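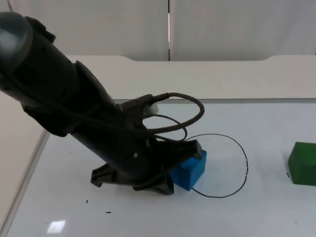 흰 테이블 위의 파란 블록.

보드게임 규칙서를 한글로 옮기면서 적어 둔 것들을 올린다. 이번에 한 건 Hultgate에서 나온 Plodwood. 규칙서 21쪽에 카드가 따로 있다.

번역보다 용어표를 먼저 만들었다. 영어 단어, 한글 단어, 처음 나오는 쪽수. 칸은 세 개면 충분했다. 카드 문구까지 다 넣으니 478줄이 나왔다.

제일 오래 붙잡고 있던 단어는 discard와 remove. 둘 다 '버린다'로 옮기면 게임이 망가진다. discard는 버린 카드 더미로 가고, remove는 상자로 돌아가서 다시 안 나온다. 각각 '버린다', '게임에서 제거한다'로 고정했다.

turn과 round도 마찬가지. '차례'와 '라운드'로 정했다. '턴'이라고 쓰는 분이 많은 건 안다. 어느 쪽이든 한 문서 안에서 섞이지만 않으면 된다.

may와 must는 문장 끝에서 갈린다. '할 수 있다'와 '해야 한다'. 초벌 때 may를 그냥 '한다'로 쓴 곳이 여러 군데 있었고, 테스트 판에서 바로 걸렸다. 안 해도 되는 행동을 다들 꼬박꼬박 하고 있었다.
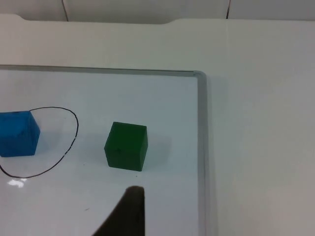
답글에 이런 게 달렸다. 저는 Plitico 한글화할 때 규칙서는 존댓말, 카드는 반말체로 했다가 나중에 전부 고쳤어요. 카드에 자리가 없어서 그랬는데 번갈아 읽으니까 다른 사람이 쓴 글 같더라고요. 문체는 처음부터 하나로 가는 게 낫습니다.

나도 같은 이유로 전부 '-한다'체로 갔다. 카드 한 장에 네 줄이 한계라 '-합니다'를 쓰면 넘치는 카드가 나온다. 규칙서만 보면 좀 딱딱하긴 하다.

예시 문단은 직역하지 않았다. 원문 예시에 나오는 사람 이름을 전부 '빨강 플레이어', '노랑 플레이어'로 바꿨다. 누가 어느 색이었는지 앞으로 돌아가서 확인할 일이 없어진다.

기간은 퇴근 후 작업으로 14일. 앞의 절반은 용어표, 나머지는 본문과 카드. 교정은 별도로 8월에 했다. 교정은 꼭 종이로 뽑아서 하길 권한다. 화면에서 못 본 오타가 종이에서는 보인다.

출력은 동네 인쇄소 Thongsuk에서 했다. 흑백 양면에 중철 제본까지 한 부 2,000원. 카드는 집에서 라벨지로 뽑아 슬리브 안에 끼웠다. 카드에 직접 붙이면 나중에 떼기 어렵다.

파일 공유해 달라는 분들이 있는데 아직은 못 한다. 출판사에 비영리 배포가 되는지 메일로 물어봤고 답을 기다리는 중이다. 답이 오면 이 글타래에 이어서 쓰겠다.

용어표 양식은 빈 파일로 올려도 문제없을 것 같아서 오늘 밤에 정리해서 올릴 예정. 한글 단어 칸에는 후보를 두 개까지 적을 수 있게 해 두었다.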